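Melitz Simulation and Planning Stack: Frequently Asked Questions
Maintained by Hạnh Hoàng, Etivach
Last revised November 30, 2025

What does Melitz include?

Melitz is a motion planner, a joint-level controller, and a set of command-line tools for replaying episodes. Rendering and physics are handled by Merico, which is installed separately. Perception models are not part of the package. The planner accepts object poses from any source that writes to the pose topic.

Which version of Merico do I need?

Version 2 or later. Earlier builds use a different contact format, and the replay tool will exit with a schema error when it reads them.

How many scenes ship with the default library?

The library holds 1,398 room layouts, of which 593 contain at least one articulated object such as a door or a drawer. Layouts are stored as text files. Textures are stored once and shared between layouts.

What does the wrist view look like during a run?

The wrist view is rendered at the control rate and saved with the joint state. Fixtures in the background are loaded as static geometry unless the layout file marks them otherwise. The view below comes from a bathroom layout with the debug overlay turned off.

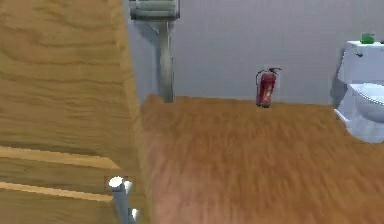

Wrist view, bathroom layout: gripper at lower left, with the sink, fire extinguisher and toilet along the back wall.

Static geometry takes part in collision checking but has no mass and cannot be pushed. To make an object movable, set its body type to "dynamic" and give it a mass in kilograms. The loader rejects a dynamic body with no mass.

Why does the floor texture look soft?

The default texture filter favors speed. Set the filter to "high" in the render section of the config file if your perception model depends on fine grain. Expect slower rendering. Collision geometry is unaffected.

The planner reports "start state in collision," but nothing is touching. What should I check?

Check the padding value first. The planner inflates every link by a fixed margin, and a gripper close to a large flat surface can fall inside that margin without contact. Lower the padding for the gripper links only. If the error persists, run the collision dump and look at the first pair listed. A pair made up of two robot links usually means the self-collision table was not rebuilt after a tool change.

Can I plan with only the part of an object the camera sees?

Yes, with limits. In partial mode, the planner treats unseen space as occupied. Paths are longer and some queries fail outright. Full mode reads the complete layout and should be used for debugging or for generating reference paths. Do not mix results from the two modes in one report; the success rates are not comparable.

What is Quan?

Quan is the episode checker. It reads a saved run and flags dropped frames, joint limit violations, and gaps between the commanded and measured positions. It was added in May and is now called by the replay tool by default. Pass the skip flag to turn it off.

Is there a test suite?

There are 1,829 tests. Most need no graphics card. The rendering tests compare output against stored reference frames with a small tolerance, so a driver update can cause failures that do not point to a fault in the planner. Regenerate the reference frames on your own machine before filing a report.

Can I run the same controller on hardware?

The controller interface is the same, but the default gains are tuned for simulation. Start with the low-gain profile and verify joint directions one at a time. Velocity limits in the layout file are ignored on hardware; set them in the driver.

How do I report a bug?

Attach the config file, the layout name, the random seed, and the Quan output. Reports without a seed are closed after two weeks if the fault cannot be reproduced.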